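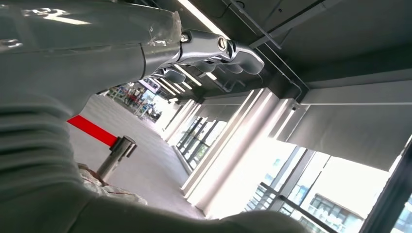
Meltley in July, then, and the pottery open day I had been meaning to get to for years. The bus drops you by the bridge and it's an 11 minute walk up the lane to the Plovalum works, uphill all the way, and by the gate you can smell the clay.

Tours go round in groups of eight or so and ours was led by Nicanor Ulloa, who has been glazing there for 37 years and still gets excited when a kiln is opened. He took us first to the slip house, where the clay is mixed with water and sieved until it pours like double cream. I could have stayed there all morning! Then the throwing room, the drying racks (warm as an airing cupboard) and finally the big kiln, which holds 222 dinner plates when it is packed properly. Packing it properly is a job for two people and takes most of a day.

The glazes were the best part for me. There's a green called Ibarra that goes on a dull pink and comes out like wet moss – I asked three times how it was done and got three slightly different answers, all of them fascinating. Copper comes into it, and so does letting the kiln cool very slowly.

You can have a go at throwing a bowl for £8. Mine collapsed twice and then became a sort of ashtray, which they will fire and post on. My sister's was much better and she has mentioned it since.

Lunch was from the Fisamen stall in the yard, a very good cheese and leek pasty, eaten on the wall in the sun. The seconds shop opens at two and the queue starts well before that. I came home with a jug, a butter dish with no lid and four saucers in Ibarra green. Take a rucksack and some newspaper for wrapping, as they had run out by three.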